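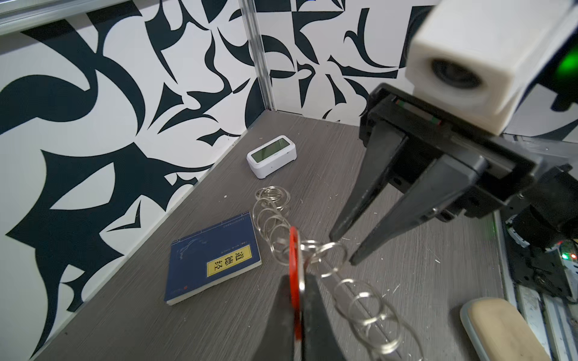 A reader wrote in after my last post to ask if the arms on the Wamel cell had stopped dropping out in the middle of a task. They have not, but I know more than I did.

The fault is in the left gripper. It closes, holds, and then after 50 seconds or so of holding the controller reports an overcurrent and lets go. With the chain that means the red ring drops and the whole run has to be thrown out. I lost 4 runs that way before I looked at the log.

Hindonero ships the grip force set to 128, and I had never touched it. On a thin, hard part like a ring the fingers keep squeezing against something that won't give. I turned it down and got 2 clean runs – then the same error.

So now I suspect the cable at the wrist. Solberg is sending a new one in March. Until it comes I keep the second arm's fingers open and my hands out of the cell, as the release comes with no warning.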